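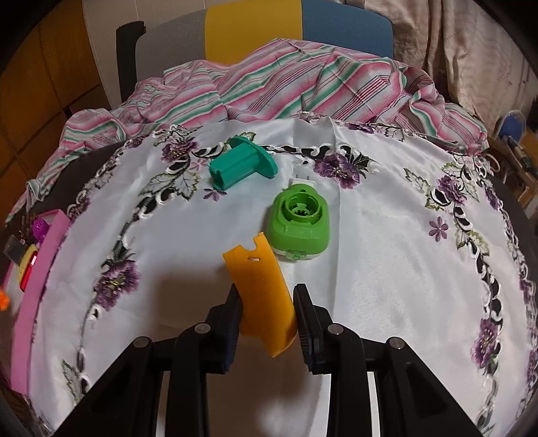 What should I do with all the green tomatoes still on the vine when frost is coming?

Pick every one that has reached full size, bring them indoors, and sort them into the ones that will ripen on the counter and the ones that are better cooked green.

I get some version of this question every November, and I love it, since it means you all held out as long as you could! My own plants were still going at the end of last month, and I stood out there at 6 in the morning in my bathrobe with a flashlight and a dishpan, pulling fruit before the cold got to it. I brought in 139 tomatoes. (I know the number only because my grandson was with us and he is at the age where everything must be counted.)

To tell which ones will ripen, look at the shoulders near the stem. If the green has gone pale, almost whitish, or there is any blush at all, that tomato will most likely come along nicely. Lay those in a shallow box, not touching, somewhere cool and out of the sun. I use the bottom shelf of the pantry and check them every couple of days, and anything soft goes straight out. They won't taste like August, I'll grant you, but in a pot of soup they do very well.

The hard, dark green ones go to the stove. My mother fried hers in cornmeal, and so do I, for the first supper or two, but you can only eat so many fried tomatoes before the family starts to murmur. After that I make relish. Callum Moncrieff, who wrote in last spring about his rhubarb, sent me his way of doing it, and I have come around to it entirely.

He chops 3 pounds of green tomatoes with 2 large onions, salts them well, and leaves them in a colander overnight. In the morning he rinses and squeezes them and puts them in a wide pot with cider vinegar, brown sugar, mustard seed and a little celery seed, and lets it all simmer until a spoon dragged across the bottom leaves a trail. I put in a chopped apple too, a tart one, and sometimes a hot pepper if I have one lying about. We keep ours in the refrigerator and eat it up within a few weeks. If you want jars for the shelf, please use a tested canning recipe and follow its amounts exactly, apples and all.

Several of you asked about the seed order. The Wanik plum did so well in my heavy soil that I am putting in a double row next year, and I'll try the Holano again too, although it sulked until July and then split after the rain. I saved seed from the best two Waniks, and it's drying on a coffee filter on top of the refrigerator.

Do send me your green tomato recipes, particularly anything with eggs, or a cake. Somebody's aunt must have had a cake. I still have most of a box to get through, and there's a second box behind it that I haven't mentioned to my husband.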